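Parts Recovery Notes: Sorting Small Electronics from Returned Units

By Apinya Saithong

Several readers at the Kaewsai site asked for the current sorting procedure in writing, including the changes made in May. The procedure applies to small assemblies taken out of returned Jultham units: circuit boards, motors and wire harnesses. It does not apply to batteries, displays or power supplies, which are still handled under the older sheet.

The main change is that parts no longer go straight from the opened housing into a bin. They are laid out first on a shallow stainless steel tray lined with plain white paper. The paper has two uses. Small parts are easier to see on it than on bare steel, and loose screws or broken bits of plastic show up before the tray is cleared. Change the paper when it is torn or marked. Do not tape it down, as the adhesive stays on the steel and collects dirt.
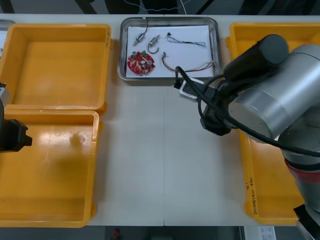
Lay parts flat and apart from each other. Leads should not cross. A motor with its wires still attached is handled by the body; lifting it by the wires puts the load on the solder joints, and a joint that has been pulled may still pass a quick continuity check and fail later under vibration. Where a lead has taken a bend, leave the bend alone. Straightening it at the table adds one more flex to a conductor that has already been worked, and the lead will be trimmed at the test bench in any case.

Boards go component side up. Hold them by the edge, and keep fingers off the taller parts, which are the first to lean when a board is gripped carelessly. A board that has been dropped on its components should be marked for inspection even when nothing looks wrong. The Grastach test fixture checks supply current and the two signal lines, and it does not detect a cracked part that still makes contact.

Bins are yellow plastic throughout. We tried gray ones for a short period and went back, mainly on account of the stock already on the shelves at Stirnberg. Empty each bin fully before a new lot is started and look into the corners. The most common counting error we have recorded is a single part carried over from the previous lot, followed by two parts nested together and counted as one.

Lot size remains 100 for boards and 500 for motors. Lot 2165 was closed short by 2 boards, and the recount found both in the motor bin. No parts were lost, but the lot sheet had to be reissued and the Grastach fixture stood idle while this was done. Anyone who finds a part in the wrong bin should move it and write the correction on the lot sheet at the same time, before picking up the next part.

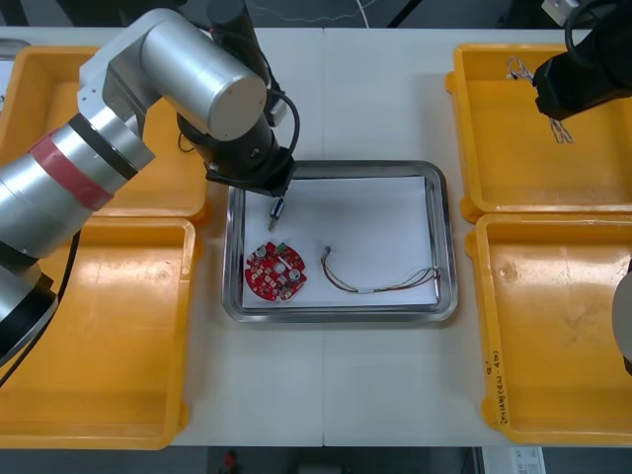
Harnesses cause more trouble than boards or motors. They spring back when released, they catch on neighboring parts, and a plug pulled from the wrong end will come off its wires. The rule is to clear the area next to the harness first, then lift it near a connector housing and let the rest follow. Note what holds the bundle together. On the type with twisted red, white and green wires, a short white sleeve gathers the wires ahead of one end, and that sleeve should stay where it is. If it slides along the bundle the wires fan out and the harness will not lie flat for measurement. Twisted sections are not to be untwisted. Count a harness as one part regardless of the number of plugs on it.

Separate connectors and short leads are entered under "small items" and are not counted individually. They are weighed at the end of the lot. Jaruwan Prasertsri has the scale figures and will post the conversion table next to the lot sheets.

Placement into the bin matters more than it may seem. Boards are set down on the floor of the bin and released there. A drop from rim height is enough to chip a corner or shift a tall component, and the sloped walls used on most of these bins send a dropped board sliding toward the middle, where it meets whatever is already there. For the first part in a lot, choose a position away from the wall so that the edge can be reached again.
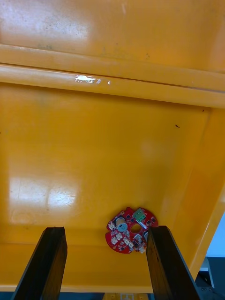

A round red circuit board on the floor of a yellow-orange bin.

Bins with surface scratches may stay in use. Bins with a cracked rim may not, as the crack edge snags wire insulation. Wipe out dust with a dry cloth between lots; do not use solvent, which dulls the plastic and leaves it tacky.

Corrections to this item should go to Jaruwan Prasertsri at Kaewsai. The revised lot sheet, with the added column for inspection marks, replaces the old one as soon as the printed pads run out.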